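The Irnier Letter - notes from the teleoperation room

The Apprentice Has No Opinion About Blocks

Regular readers will remember that the last Letter ended with a promise to explain what we do all day. Several of you wrote in to hold us to it, including one person who wanted to know if the job was "basically a video game." It is a video game in the sense that you sit down, you hold the controls, and somebody in the next room asks when you'll be finished. There is no score and the only enemy is a cylinder.

The project is called Besesia. Its aim, as written on the door, is "two-arm tabletop handling from demonstration," and the short version is that a person drives the arms through a chore over and over, everything gets recorded, and then a program is trained on the recordings until it can have a go by itself. The current chore is toy blocks. Pick them up, stand them up, put one on top of another, move on. We tell visitors it's a stepping stone toward more serious work. Visitors nod and then ask if they can try it.

They can, by the way. Sunday afternoons, by arrangement, and please read the bit at the end about sleeves.

How it works in practice. The operator sits at the Fothergill station, so named because the desk came from an outfit called Fothergill that was closing its office and wanted the furniture gone. On the desk are two small lightweight arms, one for each hand, with finger loops at the ends. Move the small arm and the big one moves too. Squeeze, and the big gripper closes. It takes a new operator an hour or so to stop apologizing to it.

One round, from "start" to "done," is an episode. The target for this block set is 1488 episodes, a number arrived at in a meeting I was not in. We have banked 400. I was told this puts us "well on the way," and I have decided to let that stand.

Wallpaper first, because it's what everyone asks about. We change it. The program has a bad habit of learning the background along with the job, so that it becomes very skilled at stacking blocks in front of one particular gray wall and falls to pieces in front of any other. The cure is variety, and variety is sold by the roll. We've had stripes, we've had a brick pattern that made everybody feel they were working in a pizza restaurant, and now we are in the jungle. I voted for the jungle. The person who had to hang it did not. 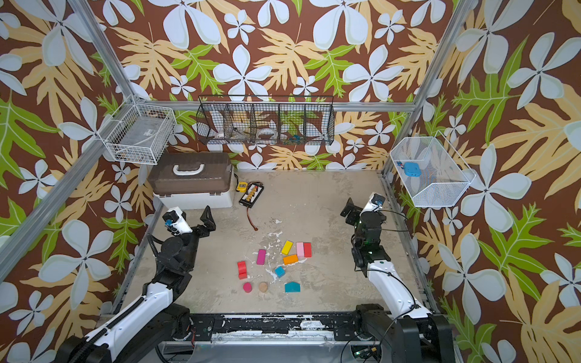
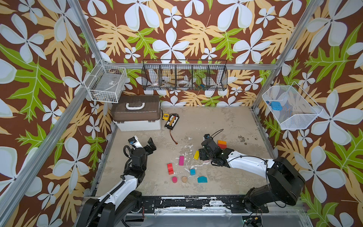

Jungle season in the Besesia cell, with the blocks out on the floor.

Now for what we've learned since the last Letter, in no special order.

Slow is fine, but dithering is poison. An operator who moves at the speed of honey and knows where she's going produces a lovely episode. An operator who hovers over a block for six seconds making up his mind teaches the program that hovering is part of the job. We trained an early version on a batch of mine and it would travel to a block with great purpose, stop just above it, and think. It had my manners exactly. Everyone in the room recognized them before I did. Those episodes have been moved to a folder with an unkind name.

Drops should sometimes be kept. The first instinct is to throw out any episode where something gets fumbled, and for a while we did. The result was a program that had never seen a mistake and so had no idea what to do after one. It would let go of a block too early and then carry the empty gripper over to the stack and carefully place nothing on top. Now, if you drop a block, you pick it up and carry on, and the episode stays. If you drop it, swear, knock over two others and send the last one under the rail, the episode goes. There's a gray area between the two, and we argue about it at lunch.

Both hands have to earn their keep. Nearly everyone favors one side. You watch a new operator and the right arm does all the work while the left hangs in the air like a guest who doesn't know where to put his coat. The program picks this up right away and becomes, in effect, a one-armed robot with an ornament. So the prompt card now says which arm must take which block, and the operators grumble, and the left arm is getting better. Mine is still terrible. I brush my teeth with it now, for practice, and I can't recommend it.

Layouts need to be messy, and people are bad at messy. Ask a grown adult to scatter blocks and you get a pleasant little arrangement with even gaps. After a week of this the start positions looked like place settings. We tried asking people to close their eyes. We tried a cup, and tipping it out, which was better but loud. The present method is a sheet of random positions printed by Zutus, our scheduling program, that the operator follows without looking pleased. Zutus also decides when you get a break, and it isn't sentimental about that either.

Tall things and round things are not friends of the beginner. A block with flat sides will forgive you a lot. You can come in crooked and the gripper will square it up on closing. Anything curved wants to leave. I have seen a very capable person with a degree in this subject chase one small cylinder across the floor of the cell for most of an episode, pushing it a little farther each time, like someone trying to pick up a bar of soap in the shower. We put that one on the big screen.

As for the part you actually want to know, which is whether the thing works: somewhat! On the last test day we gave the program 92 tries at putting one block on another, with nobody at the controls. It got 27. I know how that sounds. I'd ask you to consider that the version before it got three, and that one of those three was disputed. Most of the failures were at the moment of letting go, where it tends to open the fingers a hair too soon or else take the block back up with it as a souvenir. More demonstrations of letting go are on the list. If you've ever wanted to spend an afternoon setting down a small block very gently and then doing it again, we have a chair for you.

The wrist cameras are getting a lot of the credit in the meantime. We tried a training run without them, to see, and the program did the long reach nicely and then turned into somebody looking for a light switch in a hotel. Up close the arm blocks its own view from above, so the view from the wrist is what it has to go on. They stay. They also need wiping more often than anyone had thought to put on the rota, and it is on the rota now, under "other."

A few bits of housekeeping.

Operators, please bring the small arms back to their rest positions before you press stop. If you let go of them in mid-air they sag, the big arms politely sag along with them, and the last second of your episode is a slow bow. The program had begun to bow.

Please also type something in the notes box. "Fine" is not something. "Went for the red one, missed, got it on second go" is something. Whoever wrote "haunted" on four episodes in a row, come and see me, I'd like to hear more.

Sunday visitors: tight sleeves or rolled sleeves, no bracelets. The finger loops catch on everything. You'll get a practice round first and it won't be recorded, so you can be as bad as you like. The second round will be recorded, with your permission, and if it's any good it goes into the pile with everyone else's. Write to the usual address with a time of day that suits you, and say if you're left-handed. We are very short of left-handed people and will give you the good chair.

Wallpaper suggestions for the next change are open until the end of October. Somebody has already proposed plaid. Please outvote them.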